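There is a shelf in my kitchen in Zarelbridge that guests always reach for first, and it isn't the one with the wedding china. It's the one with the bright plastic dishes – the bowls, the cups, the plates that weigh nothing and stack any which way.

I bought my first set at the Pulport street market one January, when the whole town was gray and I wanted something the color of a lime. I paid for three bowls and came home with a bag so full I had to carry it in both arms. My family has been eating cereal, soup and popcorn out of them ever since, and I have never once worried about a dropped one.

The trick, if you want a table that looks cheerful and still a little bit grown-up, is the cloth. A busy print fights with all that color. Plain dark green lets every dish have its say, and it's kind to gravy spots too! Then I just set things down where there's room, cups tucked in among the bowls, and I try very hard not to fuss over matching.
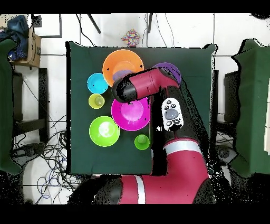
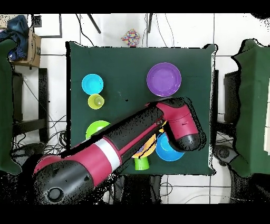
Purple and lime green on dark green cloth, with a small green cup for company.

## Keeping the colors bright

Wash them by hand in warm water with a soft sponge, and let them dry on a towel before you stack them. My own stack went through 30 birthday parties before the first bowl lost its shine – and that one now holds clothespins by the back door.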